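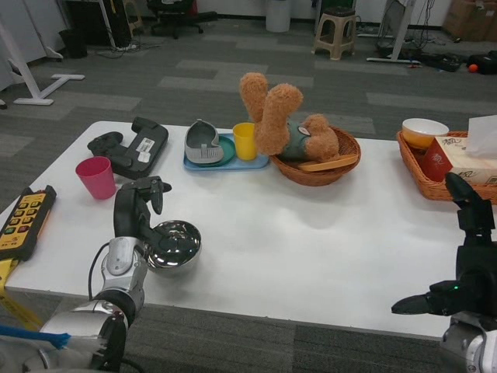

*Figure 7.1 A table with several objects, a tray and two baskets along the back.*

# Chapter 7: A Place for Everything, Within Reason

Every house has a table like the one in Figure 7.1. It was bought for eating or working at, and for a week or so people did. Then someone put down a remote control, someone else put down a cup, and the table took up its true career as a shelf with legs.

Most books on household management treat this as a moral failing. We shall treat it as a storage problem, which is kinder and can be examined at the end of term.

## 7.1 Containers and what they promise

A container makes a promise about its contents. A cutlery drawer promises cutlery. A round wicker basket promises very little, and so it may end up with a teddy bear in it, head down and legs in the air, and a flat stick across the front. The bear is contained. Whether it is *put away* is another question, and the one this chapter is about.

We shall use two terms throughout:

- **Contained**: the object is in or on something that holds it.
- **Placed**: the object is where a person looking for it would look first.

A yellow cup standing on a blue tray beside a plate is contained, and probably placed as well. A slipper-shaped object on the same tray is contained. Few people hunting for footwear, even the toy kind, begin with the crockery.

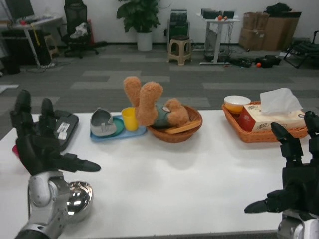

Trays deserve a word of their own. A tray has a low edge and a generous nature, and it will accept a bowl and a box of tissues side by side without complaint. Set in a row at the back of a table, trays and baskets leave the front clear, and a clear front is what most visitors notice. Generations of hosts have relied on this.

The household survey at Wivstead, which we shall meet properly in Section 7.4, listed 331 objects left on tables. Of these, 159 were contained and 82 were placed. The remaining owners said they knew exactly where everything was, and several went on to prove it, given the afternoon.

## 7.2 Before you begin

You will need a table of your own, in its natural state. Please don't tidy it first. The students at Granduvdale did, every one of them, and their July reports make dull reading.

Write down each object and mark it C, P, both or neither. Put a second mark against anything that has been there longer than you can account for. Keep the list, as Exercise 2 asks you to move one object only and to defend your choice in a short paragraph. "It was in the way" will earn half marks.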